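Visit Report: Household Data Collection Site, Olldale

Prepared for the Bredis Working Group on Service Automation
October 16, 2021

Purpose of the visit

The delegation visited the Olldale site in order to learn how examples are gathered for the Didenko program, which is training a two-armed system to carry out ordinary tasks in the home. The group had received written material in March and wished to see the work in progress before advising its members on a shared collection plan.

Arrival and briefing

The host team received the delegation at the front office and gave a short talk on the aims of the program. A learning system of this kind is not given a list of motions. It is shown the same task many times, carried out by a person who guides the arms, and it is trained on the recordings. The host team has set a goal of 1000 accepted examples for each family of tasks. On the day of the visit, 622 had been accepted in the family that covers cloth and soft goods.

Members asked why soft goods had been chosen so early in the schedule. The host team replied that cloth changes shape each time it is picked up, and that a system trained only on boxes and bottles has little to draw on when it meets a shirt or a bag. They added that progress in this family had been slower than planned.

Conduct of the sessions

Work is carried out in furnished rooms. Each operator works for one hour and then rests for 15 minutes. Before a session begins, the operator reads the task card aloud, and the wording is stored with the recording. Furniture stays where it is throughout a session, while smaller items may be moved between examples. The delegation observed six examples from start to finish.

Recordings are made from a head view and from small cameras at the grippers. The Vellov software keeps these views in step and stores them with the positions of the arms. A reviewer then watches each example at normal speed and marks it as accepted, rejected or held for a second opinion. The delegation was shown several held recordings and discussed them with the reviewer. Opinions differed on one of them, in which the cloth had been released earlier than the card required.

Rejected examples are kept in a separate store. The host team has not yet decided whether they will be used in training, and the delegation asked to be informed when a decision is made.

Matters raised by members

Two members expressed concern about the length of the task cards, some of which run to a full page. The host team agreed to supply a shorter form for trial use at Bredis. A further question concerned lighting. Sessions are held in daylight as well as under lamps, and the time of day is entered in the session log.

It was also agreed that the naming of files should follow one pattern at both sites. A draft of the pattern will be circulated with the minutes.

Views from the living area, cloth and soft goods family

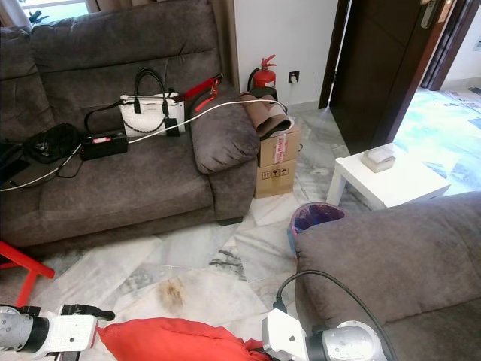 Red cloth held between the two arms, head view.

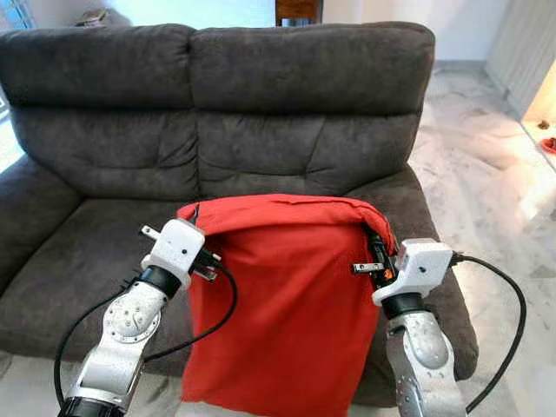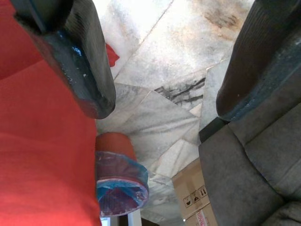 Gripper view toward the marble floor.
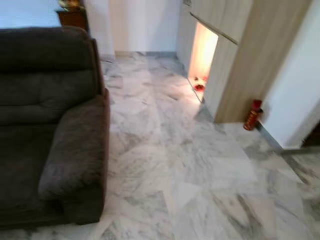 How does the host team decide that a task has enough examples?

The count alone does not settle the matter. After each training run, the system attempts the task in a room that was left out of the recordings, and the results are compared with those of the run before. Collection for that task stops when two runs in a row show no clear gain, even if the goal has not been reached.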